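Do you need a special cloth for that?

Every June the catalogs start telling us our cleaning cupboards are out of date, and by the fall the stuff has reached the shops. This year it's color systems. Holroyd would like you to own 7 cloths, each in its own shade, one for every kind of mess in the house. Dakeo has a "glass only" cloth and a "screen only" cloth. I bought both. I've washed them twice, I've lost the labels, and I couldn't tell you which is which.

I put this to Vija Dambrauskienė, who ran the laundry at the Genascombe guest house for years. She kept two piles, kitchen and bathroom, and thought a third would have been showing off. Her one firm rule was no fabric softener on microfiber, as it coats the fibers and they stop picking things up.

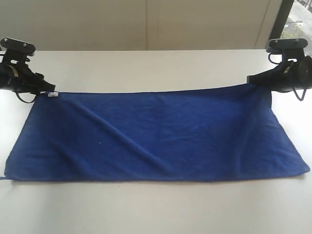 A microfiber towel in navy blue. Dark colors hide stains, for better or worse.

Then there's the claim that you can clean a whole house with plain water and the right cloth. Dust, sure. Fingerprints on a window, mostly. Bacon grease on a stove hood? I tried, and ended up with a greasy cloth and a greasy hood. Dish soap fixed it.

Roxana Pîrvu wrote in to defend her set, and says the colors stop her kids from wiping the table with the bathroom cloth. Fair enough – that's a real use. But two colors would do it, and old T-shirts are still free.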